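Getting the bricks off the table before dinner

We eat at the same table the kids build on, so every evening in our house there is a moment when I'm standing there with a hot pot and nowhere to put it. I've tried yelling. I've tried the big sheet on the floor with the drawstring (fine, until someone kneels on it). What finally stuck is dull, but it works for us, so I'm passing it along!

First thing, put the bin on the table and leave it there while they play. Ours used to live on a shelf in the hallway, and by the time anybody had walked over to get it they'd found something better to do. Now it stays at the back of the table, by the wall, and I pull it forward at 5:30. Any plastic bin will do as long as it's wide and not too deep, so small hands can dig around without dumping the whole thing out.

Second, push everything into one heap before you pick anything up. I use the side of my forearm, or a ruler if I've just washed up. Red and yellow all in together, studs up, studs down, who cares. Then you grab by the handful. 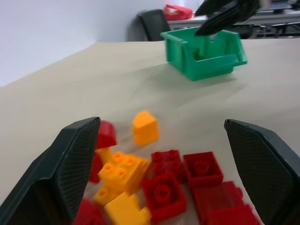
Should you sort bricks by color or by size?
By size, if you sort at all. A small piece disappears among the big ones, while a color is easy to spot in any pile.

I did go through a color phase, with one box each and little labels, and it lasted until the end of June. My neighbor Marta Stelmakh still does it and her shelves look gorgeous, but she has one child and I have three. These days I keep a jam jar for the tiny bits and everything else goes in the bin.

Washing: twice a year I put ours in a mesh laundry bag and swish them in the sink with warm water and a squirt of dish soap. Then they go out on an old towel overnight, hollow side down so the water runs out of them (I learned that after a batch went back damp and smelled like a pond). Please don't try the oven to hurry it up. A fan is fine.

And check under the table before you walk around barefoot. I still forget.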